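Open House at the Kivska Residence: What the Money Buys

By Palesa Buthelezi
Posted 1/31/24

The Kivska house came back on the market in the fall, and the listing agency, Lenness, held a broker and press open house last week. I went for two reasons. One, I had written about the place when it first went up for sale and had only ever seen it from the road. Two, the price has come down twice since June, and I wanted to see whether there was something wrong with it that the listing photos were hiding.

The short version is that there isn't much wrong with it. It is a big, well-built house on a steep lot, priced for a market that has moved on.

Getting there

The house sits at the end of Simiyu Lane, past the second gate. Parking on the lane is not allowed, so Lenness ran a shuttle from the lot behind the garden center at the bottom of the hill. The ride takes 11 minutes if the driver knows the turns, and ours did. If you are booking a private showing, ask for the gate code ahead of time. The call box at the lower gate was out of order, and one group of agents sat there until somebody drove down to let them in.

There was a sign-in table inside the front door with shoe covers and a one-page fact sheet. The fact sheet and the online listing don't agree on the size of the guest house. I asked, and the listing agent said the fact sheet is the correct one. The online figure counts the covered terrace.

The main floor

You come in on the upper level and the house drops away below you, so the entry, kitchen, dining room and main living room are all at street height. The living room is the one in all the photos. It has a wall of sliding glass that faces the valley, and the panels do slide all the way back into the wall. They are heavy. The agent opened them with a button, and it took long enough that people went back to talking.

The kitchen is good and a little dated. The counters are a dark stone that was everywhere 10 or so years ago and now tends to be the first thing buyers replace. There are two dishwashers, a separate prep kitchen behind a pocket door, and a pantry with its own window. The prep kitchen is narrow. Two people could work in it if they liked each other. The main sink is deep and set well back from the edge, and I would want to try it for a week before I said anything nice about it. 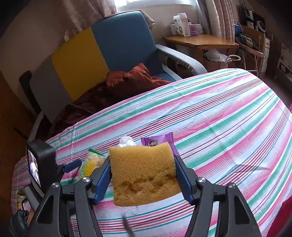

Bedrooms and baths

All of the bedrooms are on the middle level. The primary suite takes up the whole west end, with two separate bathrooms and a dressing room between them. The larger bathroom has a vanity counter with drawers down both sides and a seat in the middle, which photographs better than it works -- the window is behind you when you sit, so your face is in shadow. An agent from another firm pointed this out before I did, and she was right.

The other bedrooms are more ordinary in size. Each one has its own bath, and three of them open to a shared balcony. The balcony railing is glass and had been cleaned that morning. I could hear the pool pump from the one farthest east. It was not loud, but a light sleeper would notice it.

Closets are generous everywhere. Somebody planned this house for people who own a lot of things and don't like to look at them. There is a linen room, a luggage room, and a cedar closet under the stairs that is not on the fact sheet at all.

The staging was done by Trillerico, who seem to have every large listing on this side of the valley right now. It was less stiff than their usual work, with smaller furniture and fewer white chairs. In two of the bedrooms they had left the desks and shelves bare, and the rooms looked larger for it.
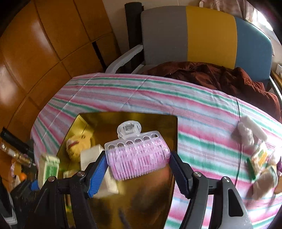 The current owner has not lived in the house full time for a while. According to the agent, it has been used for family visits and a few long summers, and a manager comes by to run the water and check the systems. Most of what you see is original to the build. The exceptions are the roof over the guest house, the pool equipment, and the air conditioning on the lowest level, all of which have been replaced. I asked for dates on those and was told they would be in the disclosure package.

The lower level and grounds

The lowest level has the screening room, a gym, a wine room, and a long hallway that doesn't do much. The screening room seats 11 and has no windows. The seats are worn on the armrests. The gym has a door straight out to the pool, and I think that will matter more to buyers than anything else down there.

Outside, the flat part of the lot is smaller than it looks in the aerial pictures. The pool takes up most of it. Beyond that, the ground falls off quickly, and a path with 78 steps goes down to the guest house. I took them both ways. There is a service drive that reaches the guest house from below, but it is a single lane, and a delivery truck would have to back out.

The guest house itself was a nice surprise. It has a small full kitchen, its own laundry, and better afternoon light than the main house. If I were working from home on this property, that is where I would be.

The slope is the thing to ask about. The retaining wall on the south side has been inspected, and the report will be shared with serious buyers, but it was not available on the day. I would not make an offer without reading it. I would also get an insurance quote early. Two agents I spoke with said premiums on the hill had gone up by as much as 40 percent for their own clients, and one of them had lost a sale over it.

The price

Lenness would not say how many offers had come in at the last number, only that there had been "conversations." The agents on the shuttle back thought there would be one more cut before spring. I don't have a strong view on that. The house is in better shape than most that have sat this long, and the owner does not seem to be in any hurry. But the kitchen, the smaller bathrooms and the screening room all need money, and a buyer at this level is going to add that up before calling.

Private showings are by appointment through the Lenness office, with proof of funds required before they will confirm a time. Shoe covers are provided. Wear flat shoes for the steps.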